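**Sundov rail group doubts reopening claims for Pleteck branch**

The Sundov Rail History Circle has read the December plan to bring visitors back to the old Pleteck station, and it isn't convinced. The plan promises 2000 riders a season on a line that closed with 44 regulars. 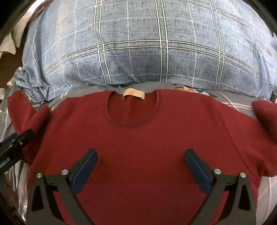
*A dark red knitted sweater on a grey patterned bedsheet.*

"We love that station," said Raghda Sleiman, who chairs the circle. "But I'd like to see where those riders come from — the town has 400 beds, and most are empty by fall."

The circle wants the track survey released before any money is spent.

Contact: Juraj Sýkora, Sundov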